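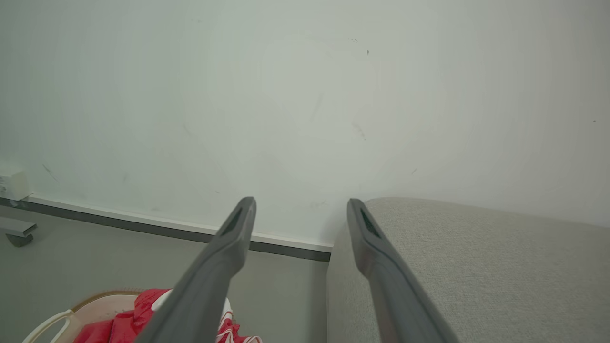
4.3 Recording laundry pick-up examples

Each example in the Trukedo set is one complete pick-up, recorded from the head camera and both wrist cameras together. Check the wrist views before the first run of a session. Both fingertips must be visible, with the ribbed pads facing each other across the gap and a stretch of plain wall showing between them. If either tip is out of view, refit the camera bracket (section 3.2) and check again.

1. Put the basket on the floor in front of the sofa, between the two arms.
2. Open both grippers fully and wait for READY in the Trirko recorder.
3. Check that the head view shows the basket and a finger of each gripper.

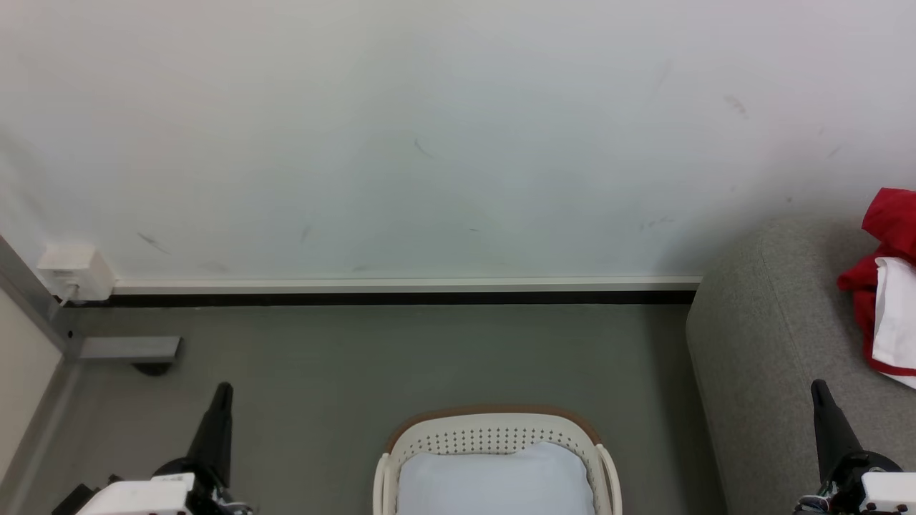

Figure 4-3. Head view, both grippers open and empty.

4. Enter the task code. Laundry pick-up is 958.
5. Press RECORD and move one garment at a time. Keep the speed even.
6. Press STOP with the grippers open. Mark the example KEEP or DISCARD before starting another.

Note: Garments may lie on the sofa or on the floor. Leave them crumpled - folded items have a separate task code. Change the layout after every 30 examples.
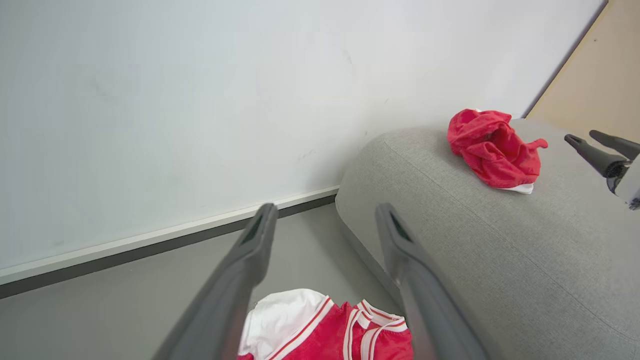 Figure 4-4. Wrist view, red-and-white garment on the floor and red cloth on the sofa.

Caution: Do not reach between the arms while RECORD is lit. Use the stop pedal first.

Caution: When both arms work over the sofa, one gripper can enter the other's wrist view. Such examples are valid, but keep the two apart.

A full set is 3,000 examples. The Drurkow trainer will start with 2,000, but reports the set as partial. Discarded examples do not count towards either figure. Sets recorded before March use the old task codes and must be converted first (see Appendix B).

Section revised August 9, 2019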